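How do you look after a robot's fingers?

A robot hand with two fingers is called a gripper. It opens and closes, a bit like a crab's claw. There are also grippers that a person can carry and squeeze. The person does a job with them, the gripper remembers every move, and later a robot can learn from it. In our workshop we call our pair Yeoman, and this page tells how we get Yeoman ready in the morning.

First comes the wiping. Fingers collect dust, and a dusty finger slips. We use a soft cloth with a little water, no soap. Then we open and close each gripper slowly and listen. A good one makes almost no noise. If it clicks, we look for a loose screw.

Next are the markers. A marker is a black and white square with a blocky pattern. A camera can find it very fast, and so the computer knows where the gripper is and how it is turned. If the card is bent or has a scratch, we print a new one. A bent card can tell the computer a wrong story!
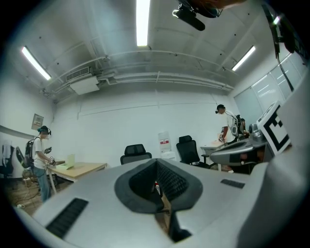 The V-shaped notch of a gripper, with a marker card on another one behind it.

After the markers we check the cables. You must never pull a cable by its wire, only by its plug. My colleague forgot this once, and we had to wait until Sunday for the new part from Drokeck.

Now the gripper has to learn what "open" and "closed" mean. We open it fully and the computer writes down a number. We close it and the computer writes down another number. This is called calibration – a long word for a small job. It takes roughly 200 seconds for both hands.

The last step is a test with a real thing. A hard box is too easy. A bag is better, because it is soft and changes its shape when you squeeze it. You need 2 grippers, one on each side, and you press gently.
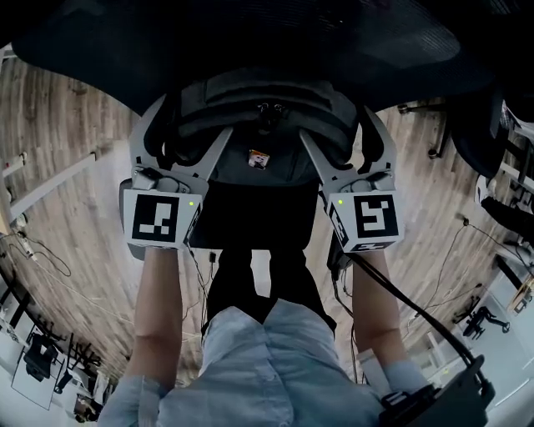
Fatos Nikolovski wrote to us that his class built grippers from cardboard and string, and that theirs also slipped until they glued rubber bands on the fingers. He asks how often real fingers must be changed. We keep a notebook for this, Fatos. Our last pair did 1,157 squeezes before the surface became too smooth. Then we took off the old fingers, put on the new ones and did the calibration again from the start.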